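I bought the Sominton tablecloth weights in December, a set of clips with little pewter pears hanging off them, and I've put off writing about them because I wanted a whole season on the porch first. We get wind out here in Dustdale, the kind that lifts a cloth right up into the potato salad, and my old clothespins were an embarrassment (my friend Tahmineh Babaei said so, lovingly, more than once!).

They hold. The springs are stiff enough that I need my thumb and a bit of temper to open them, but once they're on a hem they stay on, and a good Saturday gust only made them sway.
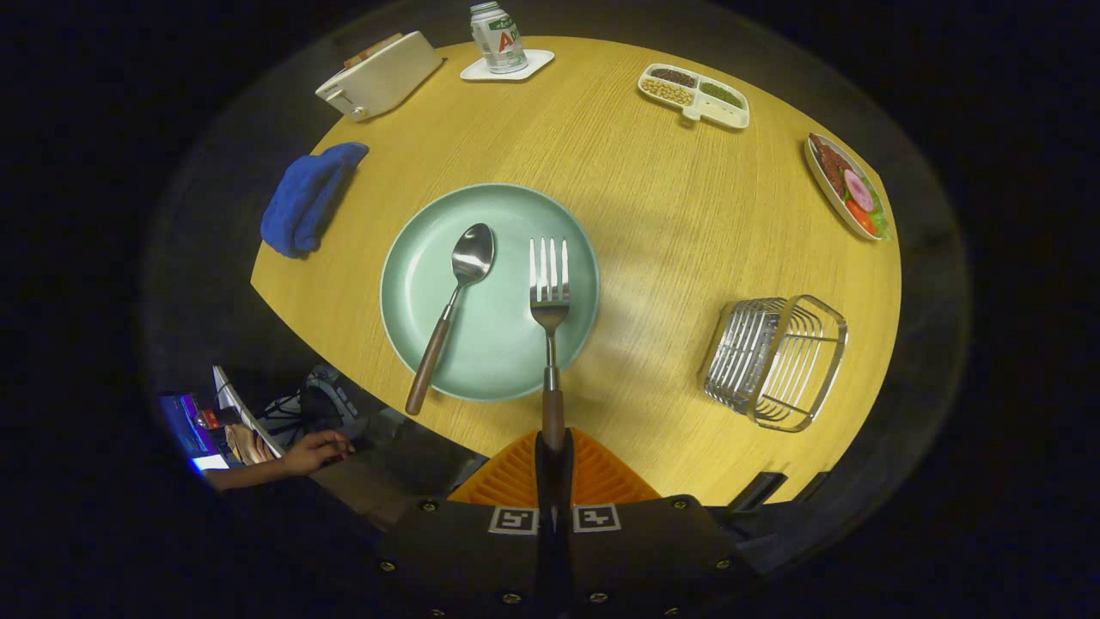

My one real complaint is thickness. The jaws open wide enough for cotton and for oilcloth, but a quilted cloth pops right out, and the folded corners of a square cloth on a round table are just as bad. On bare wood, the way we eat at breakfast with a mint-green plate and the wooden-handled spoon and fork, there's nothing to clip and I don't miss them one bit. For company, though -- and we do have company -- I wouldn't go back to pins. Get 2 sets if your table seats more than four, and bring them in before it rains, as one of my pears has spotted a little.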